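Ruvgate
About us

Most tidying advice is written by people who own very little. We noticed this some time ago, and Ruvgate is more or less what came of noticing it.

We teach short classes in clearing up after meals: clearing a table, loading a tray, getting cups to the sink, dealing with the cloth. If that sounds like a thin basis for a school, we thought so too. Lamisi Nutsugah and Leopold Auer started it with one Saturday class in a rented kitchen, and Leopold was fairly sure the second class would be empty. It was nearly full, mostly with people who had bought one of the famous books and still had a table they couldn't eat at.

What we don't believe

We don't believe a clean table changes your life. We have read the claims about focus and sleep and inner calm, and we would like to see better evidence before we put any of it on a poster. A clean table gives you somewhere to put your plate.

We don't believe in special containers either. Montri Ongart, who runs the Saturday group, worked for years in a shop that sold storage boxes, and he says most of them went home to be filled with other boxes. We sell nothing. If a class calls for a tray, use the one you have, or a board with handles.

And we are wary of systems. Some of us have tried the ones with colored stickers. They work well until somebody else in the house puts the kettle on.

What we do teach

Put the tray down first, close to whatever you're clearing. Move the cups before the cloth. Take the utensil out of the tumbler before you pick the tumbler up, because a tall one with something heavy sticking out of it will go over sooner or later. Leave the cloth on the table until the end and wipe with it on the way out. It takes 2 minutes if you don't stop to read the mail.

None of this is original. Lamisi's aunt did it this way, and so did every decent café. We only argue that it's worth doing in the same order each time, and we'll admit the order matters less than some of our students would like it to.

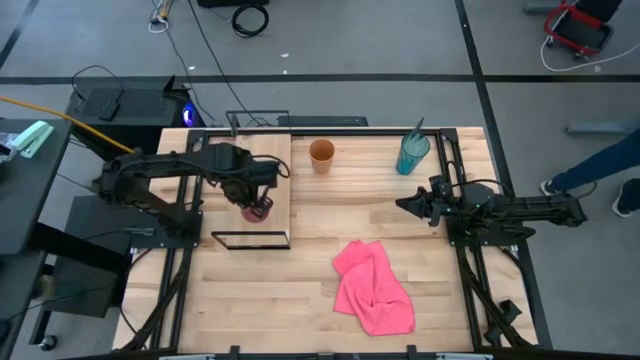
Do the cups really have to go on the tray one at a time?

Only while you're learning. Once you know how much room each one takes up, carry two if your hands are big enough. We start slowly with everyone, since chipped rims mostly come from hurrying.

How classes work

A course is four sessions. Groups are small, and you'll spend most of the time on your feet. We use ordinary tables and cups of different shapes, with nothing matching, since nothing matches at home. The fee is $79 for the course, or $96 if you'd like Kwame Ansah to visit your kitchen once at the end. Kwame is polite about kitchens but he isn't flattering, so think about whether you want that.

We've now taught almost 315 people. We can't tell you how many still clear the table on a Tuesday in winter, and we'd be suspicious of any school that said it could. Nhyira Boateng writes to former students each May to ask. The replies are mixed. Some have kept the habit, some kept it until the baby came, and one man wrote a full page about why cups should be washed where they stand. We disagreed with him but we did try it.

Who pays for all this

Students do. We were once offered sponsorship by a maker of kitchen organizers and turned it down after a long lunch - Leopold wanted the money, and still brings it up. We have no partners to recommend and no app.

Coming along

New courses start when there are enough names on the list. Write to Nhyira to be added, and say whether mornings or evenings suit you. You're welcome to sit in on one session free before deciding. Plenty of people do that and don't sign up, and a few have told us they got all they needed from the one visit. That's fine with us, though Leopold would like it known that he has noticed.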